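Snack Counter Questions, Answered

Hi, I'm Lorna Cowie, and I look after the snack counter at Dromora. I get the same questions over and over, so I finally typed up my answers!

Where do you put the candy bars?
Up on the top step of a clear acrylic stand. I love those stepped stands – you can see what's on every level, and they wipe clean with a damp cloth. Small boxed things go a step down, cookies at the bottom.

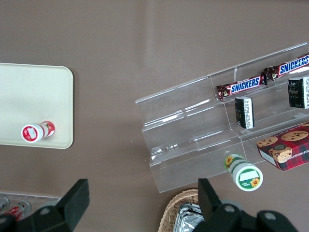 Snickers on the top step, red plaid cookie box on the lowest.

Do I have to use a tray?
Please do! Grab a cream one and put your things on it as you go. It's so much easier at the register than an armful of bottles (I've dropped plenty myself). Lay small bottles on their side if they wobble.

Which sandwiches do you carry?
It changes, but they're always cut in triangles so you can see the filling before you pick. If you'd like some put aside for a meeting, ask Iona McIver by noon the day before. She can do up to 50.

Where are the cold drinks?
Most of them live in the fridge by the door. The Coke on the counter is there for people who like it at room temperature, and there are more of you than I expected.
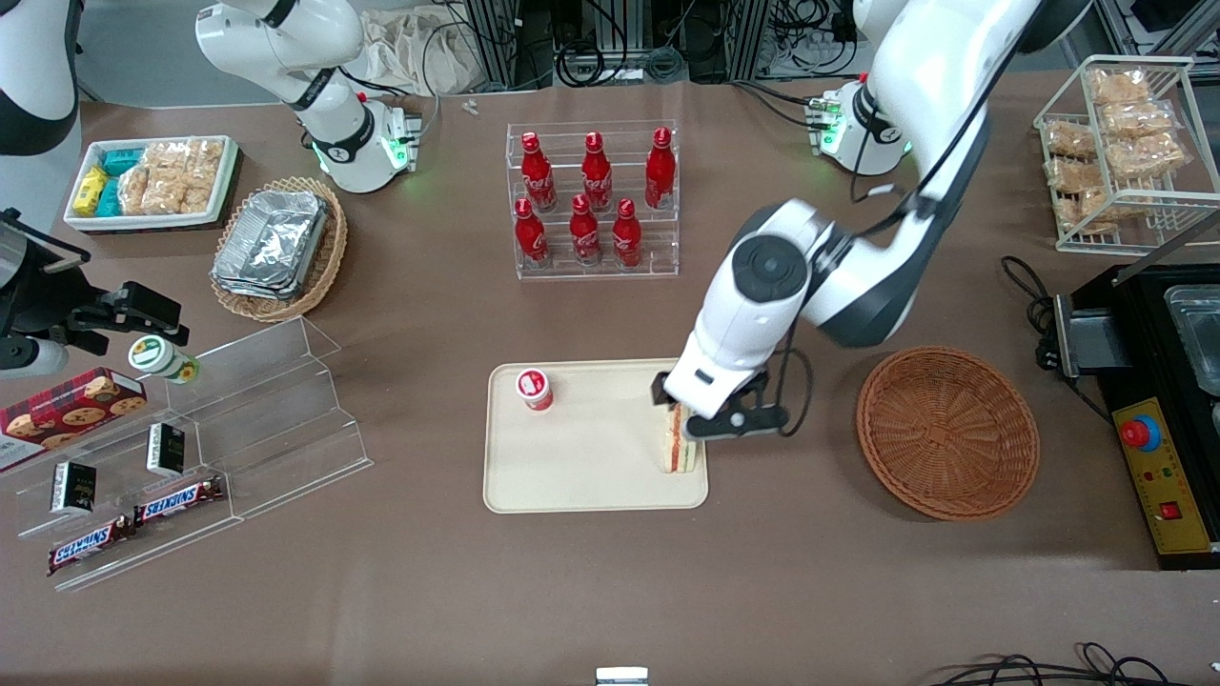 Can I bring my own container? Sure, as long as it has a lid. We don't wrap things twice, and I'm trying to get through fewer bags before February.

Do you take special orders?
Sometimes. Leave a note with your name and what you're after, and I'll see if our supplier, Galbraith, has it. Give me two weeks, please – they only deliver every other week.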